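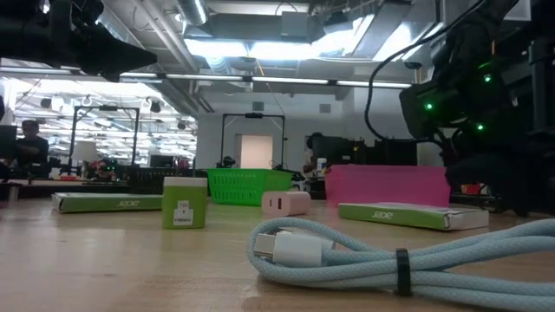
Chargers, boxes and a braided cable share a table with a robot arm.

How Do You Shop for a Robot?

Suppose the town of Dendstead wants a robot to put chargers in baskets. It has saved $4,000. Rich! Then somebody opens the catalog.

One Stustik arm costs $1,000. Two arms can share a job, so that makes $2,000, and half the money is gone before anything has moved.

Next comes the boring stuff. An arm needs a gripper, which is a hand with very few fingers. It needs a sturdy table, cables, a computer and more cables. Grown-ups call this list a budget – a way of being disappointed early, while you can still change your mind.
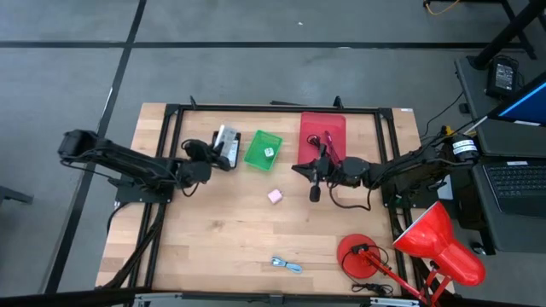

Two arms, one table. Spot the basket, the lamp and the laptop.

Baskets are the cheap part. So are small cubes, which make good practice for a gripper.

Smart buyers also save for repairs. Dendstead puts away $1,000 for things that snap, which leaves $1,000 for everything else on the list. The gold-plated gripper will have to wait until November.

Try it yourself: pick a chore, then write down 4 things your robot would need. Now cross out the one you only wanted because it looked cool.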